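Pesiditz Furniture Rental Log

README and data card

Contents

Summary
Files
Fields
How the records were made
Known problems
Uses
License and contact

Summary

The Pesiditz log is a table of furniture and accessories sent out to vacant homes that were being staged for sale. It has 1,360 rows. Each row is one item on one job: a sofa, a pair of lamps, a framed print, a rug. The jobs number 740, so many of them have a single row. Those are mostly top-up orders, where a stager already had the house furnished and needed one more piece.

The log comes from the Trondell warehouse, which rents to staging companies and to a few real estate offices. It covers sales listings only. Furniture lent for model homes and trade shows was kept in a different book and was never typed up.

Files

items.csv — the main table, one row per item per job
jobs.csv — one row per job, joined to items.csv on job_id
rooms.txt — the list of allowed room names
styles.txt — the list of style words, with the older spellings beside them
changes.txt — hand edits made after export

Both CSV files are UTF-8 with a header row. Fields are separated by commas, and text fields are quoted. Line endings are LF. If you open items.csv in a spreadsheet program, import item_code as text or the leading zeros will be dropped.

Fields in items.csv

job_id: text. Matches jobs.csv.
item_code: text, six characters. The first two give the warehouse aisle.
item_type: text. Sofa, side chair, bed frame, rug, lamp, art, mirror, and so on.
room: text. One of the names in rooms.txt.
style: text. May be blank.
width_in, depth_in, height_in: whole inches, rounded up.
day_out, day_back: whole numbers, counted from the start of the job.
condition_out, condition_back: 1 to 5, where 5 is like new. 99 means not checked.
fee_class: A, B or C. Dollar amounts are not included.

Fields in jobs.csv

job_id: text.
home_type: detached, townhouse, condo or other.
floor_area_band: 1 to 6, smallest to largest.
bedrooms: whole number.
occupied: yes or no. "Yes" means the seller was still living there and the stager worked around the seller's own furniture.
stairs: yes or no.
end_reason: sold, withdrawn, term ended, or blank.

Street addresses, seller names and agent names were removed before the files left the warehouse. Job numbers were replaced with new ones in shuffled order, so job_id says nothing about which job came first.

How the records were made

Warehouse staff filled in a paper pick sheet for each order. The sheets were typed into Leite, the stock program in use at the time, and exported from there. Room names were free text on the sheets and were mapped to rooms.txt by hand. "Great room," "family room" and "den" all became living. "Bonus room" was left as its own name, as stagers used it for offices, playrooms and gyms.

Style words were mapped the same way. The mapping is less reliable. "Transitional" was written on sheets for almost anything without a strong look, and one person's "coastal" was another person's "light neutral." Treat the style field as what the stager asked for.

Itsuki Kamata did the mapping and wrote the checking script. The script flags rows where day_back is earlier than day_out, where an item is in two jobs at once, or where a size is zero.

Known problems

34 rows have a day_out but no day_back. Some of these items were bought by the home buyer along with the house, and others were never closed out in Leite. The two cases can't be told apart.

Pairs are recorded unevenly. Matching lamps and nightstands are sometimes one row and sometimes two. There is no quantity field.

Small accessories — towels, throw pillows, bowls, faux plants — went out in tubs and were not logged one by one. A tub is a single row with item_type set to "tub" and no room. Tub contents can't be recovered.

Condition scores were given by whoever was at the dock. Scores of 2 are rare; staff tended to go from 3 straight to 1 when a piece was to be pulled.

Rugs were measured rolled in at least one batch. Check for any rug with a depth under 20 inches.

Uses

The log suits work on rental length, wear by item type, and how furniture is spread across rooms. It has no sale prices and no unstaged homes to compare against, so it can't show whether staging changes what a house sells for.

A cleaned copy is used for load planning in Nakus. That copy drops the tub rows and should not be mixed with this one.
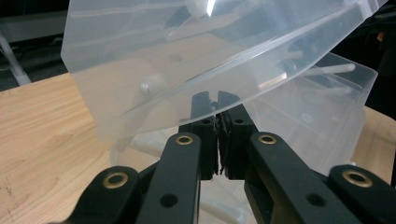

Last modified: 15 June 2024

License and contact

The files may be copied and changed for any non-commercial purpose with credit to the Pesiditz log. Send corrections to Itsuki Kamata with the job_id and item_code of the row. Accepted corrections are listed in changes.txt.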